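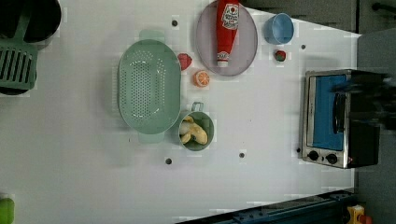
DRELLAROW, Feb 18, 2020. Kettunen has released the Skiltevham, a cappings strainer for beekeepers who uncap by hand and extract in small batches. The unit sits between the uncapping tray and the settling tank and separates liquid honey from wax by gravity alone. Its basin follows the same general layout as the pale green colander at left: a shallow body with rounded corners, rows of small round holes grouped in the floor, and a flat tab handle at each end. The Skiltevham differs in depth, in material and in the way the hole pattern is divided. The basin is pressed from stainless steel, with the floor split into a coarse zone under the drop point and a fine zone toward the outlet end.

Cappings taken off with a knife or fork carry a considerable amount of honey with them. When they are left in a bucket, the lower layers pack down under their own weight and drainage slows. The new unit spreads the cappings over a wider area in a thinner layer. The floor slopes toward the fine zone, and a removable crossbar holds the wax mass clear of the last rows of holes until the honey ahead of it has passed through.

The strainer accepts the cappings from 10 medium frames in one load. At normal honey house temperatures, a full load drains in nearly 18 hours. Thick or partly granulated honey takes longer and should be warmed before loading. The manufacturer does not recommend heating the basin directly.

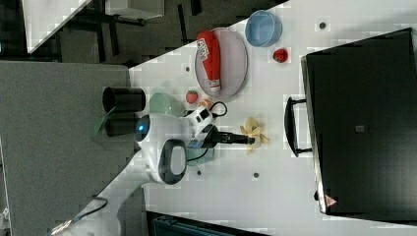

The crossbar lifts out without tools. Two stops pressed into each side wall set its position, one for thin spring honey and one for heavier late-season crops. The bar should be placed before the first cappings are added, as it can't be seated properly against a loaded floor. Wax scraped from the basin can go straight to a melter or be returned to the bees for cleaning.

"Most of the work went into the transition between the two hole sizes," said Makis Xenos, product engineer at Kettunen. "On the early samples the wax bridged across the change and the fine zone ran dry. We staggered three rows along the line and moved the crossbar back, and the flow evened out."

The hole edges are deburred on both faces. The rim is rolled outward and fully closed, so that honey and wash water have no open seam to collect in. For cleaning, the manufacturer advises a cold rinse to loosen the wax, followed by warm water and a soft brush. Hot water used first will melt the wax into the holes. The basin and crossbar are both dishwasher safe once the wax has been removed.

The Skiltevham fits Kettunen settling tanks with the standard rim and rests on most straight-sided food-grade pails by means of the end tabs. An adapter ring for tapered pails is sold separately. Adapter rings made for the earlier Drarnside strainer are not compatible, although Drarnside lids will fit the new basin.

Each unit ships with one crossbar, one lid and a printed instruction sheet. The warranty period is 2 years and covers the basin, rim and tabs. Orders are open now through Kettunen dealers. Replacement crossbars will be stocked as a separate part from September.

Dealer inquiries and requests for sample units should be sent to the Kettunen sales office in Drellarow.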